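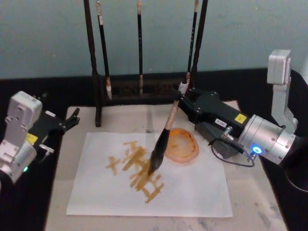 Big brush on white paper, with the cream felt mat underneath

Search the shop... Go

Brush Calligraphy FAQ

Do I really need a felt under my paper?
I'd say yes! I skipped it my first January and ended up with ink on the table and paper stuck to it. Any plain wool felt works (mine came from Domach, $11). Stains on it are fine, by the way. I quit scrubbing mine years ago.

Why do my strokes come out ragged and see-through?
Usually a brush that's running low, or ink with a lot of water in it. I love that look for short, blocky strokes, so I don't fight it. If you want solid edges, reload more often and slow down.

My paper wrinkles. Help?
Thin paper does that when it gets wet, and a big brush carries a lot of water. Let it dry flat on the felt, then put it under a heavy book overnight. I leave mine for 2 nights if it's really bad.

Does the ink have to be black?
Nope! I'm very fond of brownish ochre, especially for practice sheets. Rinse well between colors, though, or everything turns to mud.

How much paper should a beginner buy?
The Renbridge pack has 30 sheets and you'll fly through it (sorry). Get two.

Where do you teach?
At the Vaughan studio, upstairs. Bring an apron and clothes you don't care about.

Filed under: Ink & Brush, Getting Started, Paper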